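Spent the day on the hand-held grippers at the Ternmont site. Putting the notes in one thread so the next shift can find them.

For anyone new here: this is the Jimby setup. Two hand-held grippers, one per hand, a head camera, and a marker block on top of each gripper so the software knows where the hand is. Most of what goes wrong is the markers or the jaws. The software gets blamed first anyway.

Starting point this morning was a left/right drift. Both grippers tracked fine alone. Put them close together and the left one jumped sideways for a moment, then came back. It had been in the log since the last swap and was marked "intermittent."

Checked the camera mount first. Tight. Checked the lens. Clean, one fingerprint near the edge that I wiped off. No change in the jump.

Then the marker blocks. The print on the left one had started to lift at a corner. You could get a fingernail under it. When the hand tilted, the lifted corner caught the ceiling light and the square went gray on screen. So that was most of it.

Peeled the old print off, cleaned the face with alcohol, let it sit until it was dry, put the new one on from one side and pressed toward the other. Slow is better. If you trap a bubble, take it off and start with a fresh one. They don't go down flat a second time.

Use the matte prints. The gloss ones are still in the drawer and they look nicer, so people pick them. I moved them to the bottom and wrote TEST ONLY on the bag.

After a new print you have to redo the marker offset. Seat the gripper in the jig, close the jaws on the pin, hold still, run the offset routine. It takes 40 readings and throws out the bad ones. If it throws out more than 9, don't accept the result. Move the lamp and go again.

Mine threw out 4 on the first run and 2 on the second. Kept the second.

Next, jaws. The right gripper closed a little crooked. One side touched before the other. That is fine on a sponge and bad on anything small, because the object turns in the grip and the log says "closed" when it really means "sort of closed."

Cause was the pivot screw backing out. Took it out, cleaned the thread, one small drop of blue threadlocker, back in until it stops and then back a quarter turn. The trigger should return by itself with no push. If it's lazy, the screw is too tight.

Wiped the jaw pads while they were off. Soap and water only. Somebody used degreaser on the last set and the pads went hard inside of a month.

Spare pads come from Gerlach. They shipped the new batch in October 2019 and the fit is slightly snug at the back lip. Don't trim them. Push them on with the flat of the tool and they seat.

Also swapped the strap on the left grip. The old one had stretched enough that the whole hand could shift inside it. That shows up as noise at the wrist and you can chase it all afternoon if you don't look at the strap.

Then back on the floor for a run at the small sink. I like the sink for a check after service. It's low, it makes you reach in with one hand while the other one waits, and the faucet gets in the way.

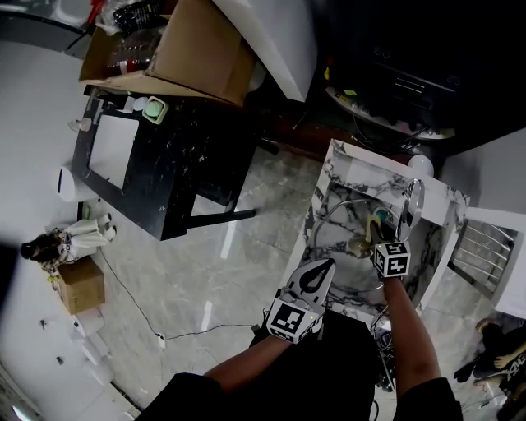
Small pickups in the basin are where a crooked jaw shows up. The right gripper has the pale yellow piece by the curved faucet here, and the left one is held off to the side with its marker block facing up. That's the posture I want for the waiting hand. Don't let it drop against your leg or roll over, or the tracker has to find it again when you bring it back in. Same goes for sleeves. Dark ones are fine, just keep the cuff behind the grip.

On lighting: polished floor plus ceiling lights gives you streaks, and a tilted marker can pick up the same glare. I leave the ceiling lights alone and turn my body a little until both blocks read solid on the monitor.

Cables. Before you start a run, look where your feet are going. Same check every time, even if you were the last one on the floor.

Erance asked if we could go longer between services. My answer is no for the prints and yes for the screws. Prints get looked at every shift, with a fingernail on each corner. Screws can go weekly now that they have threadlocker on them.

Still open: the left trigger has a faint click near full close. It doesn't show in the data. I think it's the return spring rubbing on the housing. I'll open it up when the spare arrives, which might be December.

Order I'd follow if you see drift tomorrow: lens, mount, print corners, strap, then the offset routine. Don't run the offset first. It will happily give you a number with a loose strap and then you've saved a bad one.

Offset files are in the usual folder, left and right saved separately. Old ones are kept with the word old in the name. Please don't delete them yet, I want to compare after the spring is done.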